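### The small drawers

I said last time I'd get to the little drawer cabinets, and then I spent a whole issue on hooks. Sorry! (Several of you wrote in about the hooks, so I'm not all that sorry.)

So, drawers. I've had a thing for small wooden cabinets since I was a kid and my aunt kept her buttons in one. You know the kind I mean, made to sit on top of a desk or a workbench, big enough for tape and string and the good scissors and not much else. I own more of them than I should. One lives by the phone, one has gone to the sewing corner, and one has been on the floor of the hall closet since December waiting for me to fix the runner. It's still there. I stepped over it this morning.

What I wanted to talk about is where you put the thing once you have it, which I got wrong for years. I always shoved mine flat against the wall at the back of the table, looking very neat, and then piled whatever I was working on right in front of it. Then I'd want a pencil. So everything had to slide over, the drawer came out as far as the pile allowed, and I fished around in there with two fingers like I was getting a letter out of a storm drain.

These days I turn the cabinet sideways, with the drawer opening along the table and the blank side toward me. It felt wrong for the first week. Now I can leave a box parked in front of it and still get the drawer open, as long as I keep the side clear — and keeping one side clear is a much easier promise to make than keeping a whole table clear.

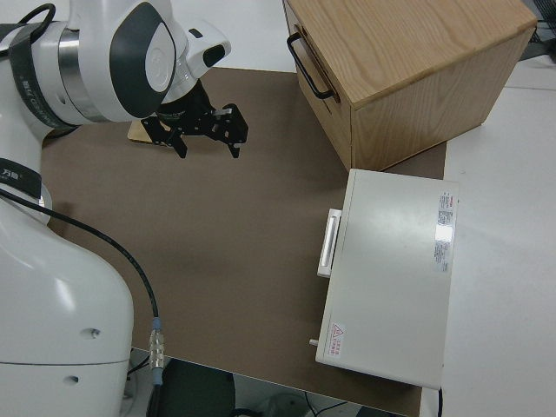 Iresha Sultana wrote to say that sideways is fine if you're right-handed and the drawer opens to the left, but she's left-handed and kept cracking her elbow on the corner. She flipped hers to face the other way and says the bruise has gone. She also wants it known that a bar handle beats a knob every time, because you can hook it with one finger while you're holding something else.

I'm with her on the handle! I swapped the knob on my sewing cabinet for a black metal bar from Abeysekara, the hardware place past the bus depot, and it cost me 14 dollars with the screws. The screws were too long, of course, and poked through into the drawer and snagged a whole reel of ribbon before I caught on. Measure the drawer front first. I borrowed a shorter pair from an old towel rail.

A word on mats, too, as I get asked. I like the cabinet to have something under it, even if it's only half on and half off the mat, which is how mine usually ends up after a day of being nudged. Light oak on a white tabletop doesn't bother me, but mine used to skate a little whenever I pulled the drawer, and having its front half on the mat calmed that right down. I use a brown one. It hides tea.

If you're after a cabinet of your own, the Odlow swap table usually has one or two, and I've seen decent ones go for 18 dollars. Pull the drawer all the way out and sniff it before you pay. Mothballs never leave.

Next issue is labels, and I already know some of you have opinions. Send them over, and tell me what's in your top drawer while you're at it. Mine has five glue sticks, all of them dried out.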